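Jidura Tenants' Assembly: your questions about the October march

What is the march for?
We are asking the regional council to drop its plan to sell the public housing blocks in the Odow district. The sale was put on the council agenda in the summer and a vote is due before the end of the year. We want the blocks kept in public hands and the overdue repairs paid for out of the housing budget.

Who is organising it?
The Jidura Tenants' Assembly, together with the bus drivers' branch and the Rotirard pensioners' group. No political party is running the march. Party members are welcome to walk with us, but we ask them to leave party flags for the end section, behind the tenants' blocks.

How many homes are affected?
The plan covers 252 flats in 11 blocks. The full list of addresses is pinned up in the entrance of the Assembly office and is also read out at the Monday meeting. If you aren't sure whether your block is on it, ask before you assume it isn't. Two blocks were added after the first leaflet was printed.

Where and when do we meet?
At the bottom of Espinoza Street, by the old market gates, at 10.30 in the morning. We set off at 11.15. The route goes up Espinoza Street, along the river road and into the square in front of the council building. It takes a little under an hour at walking pace.

Is the route suitable for wheelchairs and pushchairs?
Yes, except for the cobbled stretch after the bridge. There is a flat way round it by the library, and two stewards will be standing at the turning. You will rejoin the march on the other side.

Is there transport from Rotirard?
Two coaches leave from the school car park at 9.15. There are 80 seats in all, and you need to put your name down at the office beforehand. The coaches are free. We ask for a small donation if you can manage it.

Has the council been told?
Yes. Notice was given in writing and the route has been agreed with the police. Please keep to it. If a steward asks you to stop or move over, do so and take up any complaint with us afterwards.

Who is speaking?
Fermín Herrera will open for the Assembly. After him there will be a speaker from the drivers' branch and two tenants from the Odow blocks. Speeches are limited to five minutes each. The loudspeaker permit runs out at 1.30, so we can't add names on the day.

Can I bring my own placard?
Yes. Cardboard is best. Please don't use metal poles, and keep slogans about the sale and the repairs. Nothing aimed at council staff, many of whom live in the blocks themselves.

I can't come. Can I still help?
You can sign the petition at the office, or take a sheet and collect names in your own stairwell. We had 302 signatures at the last meeting and would like a good many more before the vote. You can also write to your councillor. A short letter in your own words is better than a copied one.

What happens if the vote goes against us?
The Assembly will meet the following Monday at seven to decide. Options raised so far are a legal challenge and a local referendum, and members will vote on both.

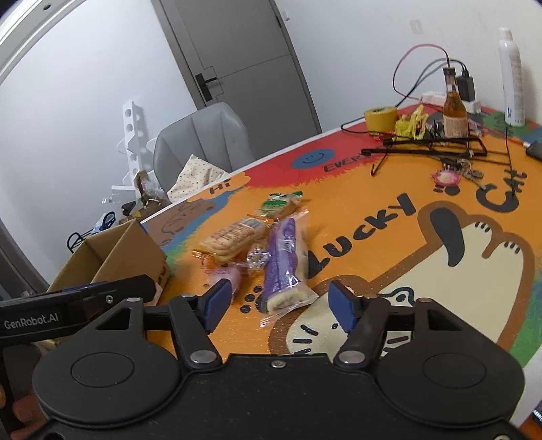 Only paid-up members can vote at that meeting, though anyone may attend and speak. Membership can be taken out at the door up to the start of the meeting. Bring something with your address on it.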